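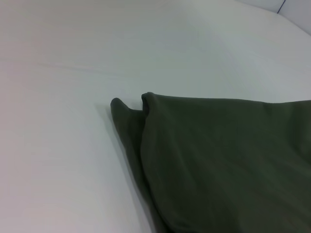

Je cherche des gens qui ont gardé un vêtement qu'ils ne mettent plus, et qui veulent bien me raconter pourquoi. Une robe de remise de diplôme, le pull d'un grand-père, un maillot de hand taille douze ans, peu importe ! Le projet s'appelle Culari, je le porte avec Cadi Rowlands depuis l'hiver dernier, et on recueille des histoires de placard pour en faire un livre et quelques soirées de lecture à voix haute. Un fond blanc, un bout de tissu vert, un pli qu'on devine à peine : il ne m'en faut pas plus pour avoir envie de poser des questions. On a déjà 214 récits, presque tous venus par écrit, et maintenant j'aimerais entendre des voix.

Concrètement, il reste 29 places pour les entretiens de juin. Un entretien dure 60 minutes, café compris (ou tisane, Cadi en a toute une collection). Vous venez avec le vêtement si vous l'avez encore, sinon avec une photo, sinon avec rien du tout, on s'en sort très bien aussi. J'enregistre seulement le son. Vous pouvez vous arrêter quand vous voulez, sauter une question, revenir sur ce que vous avez dit. Je vous envoie ensuite la transcription, et rien ne part au livre sans votre accord écrit.

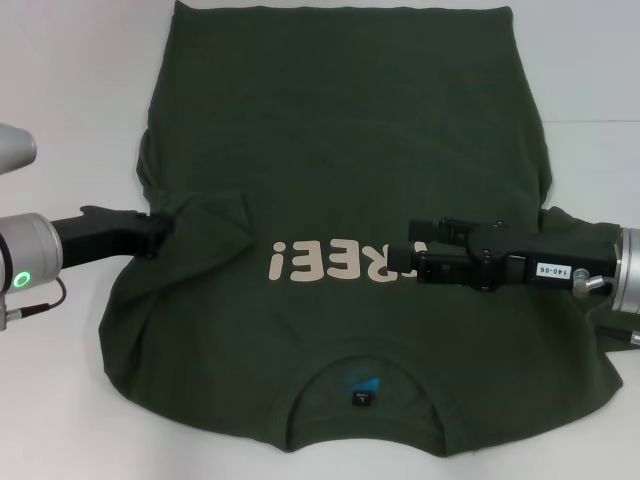 Temps de lecture : 2 min

Qui peut participer ? Toute personne majeure, à l'aise en français à l'oral, même avec des hésitations, j'adore les hésitations. Pas besoin d'aimer la mode ni de savoir coudre. J'ai pour l'instant beaucoup de robes et de layette, et très peu de vêtements de travail. Si vous avez gardé une blouse, un bleu, un tablier de cantine ou le tee-shirt d'un boulot d'été, écrivez-moi vite ! Je serais ravie aussi d'avoir des paires : deux sœurs qui se souviennent du même manteau, un couple qui n'est pas d'accord sur ce qu'il faut jeter.

Côté pratique, on vous rembourse le trajet sur présentation du billet et chaque participant reçoit le livre à sa sortie. Il n'y a pas d'autre rémunération, je préfère le dire tout de suite. Les entretiens ont lieu en fin d'après-midi, entre 17 h et 20 h, et je peux appeler par téléphone les personnes qui se déplacent mal.

Pour vous inscrire, envoyez quelques lignes à Edith Montoya (c'est moi), via le formulaire de contact du site, avec Culari en objet. Dites-moi quel vêtement, à peu près de quelle époque, et vos disponibilités en juin. Je réponds à tout le monde, parfois avec une petite semaine de retard. Et si vous avez un doute du genre « oh, mon histoire n'est pas bien passionnante », envoyez-la quand même !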